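Okay, gripper thread, because I promised one back when the second hand showed up and then didn't write it.

Setup first so you can skip it if you know it. One arm, two hands that bolt to the same wrist. Hand one is the Stunum, a plain two-jaw parallel gripper. Hand two is the Joditz, which has fingers. Everything runs through Stan, which is my controller and also what I yell when something goes wrong.

What I wanted to know: for dumb household stuff on a table, do I need the fingers? The Joditz is a lot more hand. It's heavier, it has more cables, it takes longer to home, and I have to tune way more numbers before it does anything at all. The two-jaw opens and closes. I love a thing that opens and closes.

Rules I set for myself. 125 attempts per hand, same objects, same starting spots as near as I can put them back. A pick counts if the object goes up, stays up while the arm swings over, and gets set down without rolling off or getting squished. No second tries. If I bumped the table, that one got tossed and redone (I bumped the table a lot, okay).

Objects are whatever I had that annoyed me in different ways. Big toy brick, banana, grapes, a few flat things, some boxy things. I kept the flat ones in even though I knew they would wreck the score, and wow did they wreck the score.

Two-jaw results first. 63 good picks out of 125. I was kind of bummed, I'd been bragging about that gripper for months! It's great on anything with two parallel sides. Brick, boxes, anything chunky, it just goes and gets it. Then you put something round or floppy in front of it and it turns into a pair of salad tongs.

The banana was a whole education. If you come in square across the middle, fine. If you come in even a little crooked, it spins out of the jaws and ends up facing the other way. I changed the pads twice. Softer pads helped with the spin and made the brick worse, so now I have a drawer of pads and opinions.

Then I swapped hands, which took most of an evening. There's an adapter plate between the wrist and the Joditz, and the bolts are in the one place my hex driver doesn't want to go. I also had to tell Stan the new weight. I forgot, ran a slow test move, and the arm sagged like it was tired of me. Put the real number in, sag gone. Please put the real number in. 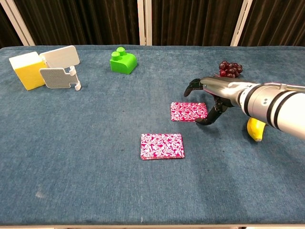
Somebody replied to ask why I don't just put a suction cup on the wrist for the flat stuff and quit torturing the fingers. Fair! I have one, a little cup from Didthorpe, and it's going to get its own thread. Short version is I wanted to compare hand against hand before I cheated. Also suction and a bunch of grapes is not a combination I want to clean up after.

Back to fingers. The big difference on day one is how much less fussy the approach is. With the jaws I was nudging the target over and over until it lined up. With the fingers I can be a bit off and they kind of gather the thing in as they close. I didn't program that, they just do it when you keep the torque low.

Torque, by the way, is where I lost a whole weekend. Stan has a closing limit that goes up to 600 on this hand (no units, it's just a number in a box, don't ask me). I started way too high because I was scared of drops. Grapes did not enjoy that. I came down in steps and now I keep one setting for soft things and one for hard things – anything in between just gave me the worst parts of both.

Grapes on the soft setting, though! I did not expect to like that as much as I do. You let the fingers come down around the bunch and close slow, and it lifts as one lump most of the time. The jaws could only ever pinch one side and then the rest swung around underneath.

Flat things are still the problem child. The jaws basically can't, there's nothing to close on. The fingers can sometimes drag a thin stack toward the arm and catch the edge, and it looks very clever when it works. When it doesn't, it just pets the table. I've watched this hand pet the table so many times.

What helps with flat stuff, in case you're fighting the same fight: cloth on the table. On the bare top the fingertips skidded. With fabric down they can press in a tiny bit and get under an edge. It does mean the cloth creeps if you push too hard, so go easy on the downward force, and pull it straight again before each run.

Final number for the Joditz was 17 misses out of its 125. So yes, fingers win, and by plenty. Most of those misses were the flat things, a few were bananas, and one was me leaving the hand on the hard setting and launching something. It was a good launch.

But speed. The two-jaw is so much quicker per pick that for bricks and boxes I'd still choose it every time. If all you're moving is stuff with nice straight sides, save your money and your evenings. I mean it. The fingers don't buy you anything there except a longer wait.

Stuff I'd change on the Joditz if they asked me. The cable exit wants to be somewhere else, since it rubs when the wrist rolls. The thumb takes forever to home. And the fingertip covers need to be easier to swap, I pinched myself doing it and said some things.

Stuff I'd change on the Stunum: wider opening. That's really it. It's a simple thing and it does the simple thing well.

And Stan, since a couple of you asked. It handles both hands fine, but the profiles don't save the tool weight together with the grip limits. So you load the profile, think you're done, and you aren't. I taped a note to the monitor. If you write profiles for it, check both screens before you hit go.

A few of you wanted my approach settings. I come in from the side for tall things and from above for round things, hand open all the way, slow down for the last bit, wait a beat after closing before lifting. The wait matters a lot with fingers. They're still settling when Stan says they're done. I added half a second and the drops on the banana mostly went away.

Next up is the suction cup, same objects minus the grapes. After that I want to move the camera, I've been running it from one side and I think the hand blocks its own view right when it matters. I tried a wrist mount in August and hated it, but the bracket was garbage so I don't think I gave it a fair shot.

If you have a two-finger gripper that opens wider than mine and you like it, tell me which pads you run. I'm out of drawer.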